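The Pandilitz quote came to two arms, 54 line items and a fee for something called onboarding. Capucine Courtois read it standing up. She had budgeted for one arm, and she had budgeted for it in May, when everyone was cheerful.

"Could one arm do it?" she asked.

"One arm could knock it over," said Severyn Kushnir.

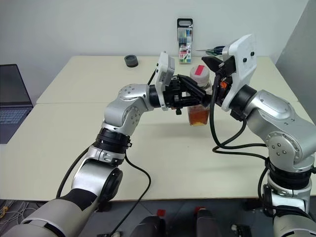 *2 min read*

The bottle stood between the grippers with its red sticker and its inch of amber, getting more attention than Capucine had had all year. She found line 30, spare fingers, and crossed it out. Severyn made a small noise. She wrote it back in.

"And cables?"

"Line 31. You'll want more cables."

She looked at the floor under the table – she did not want more cables.

At four o'clock she called Londen and asked what they'd charge for a person. They said they'd have to get back to her. People were on back order.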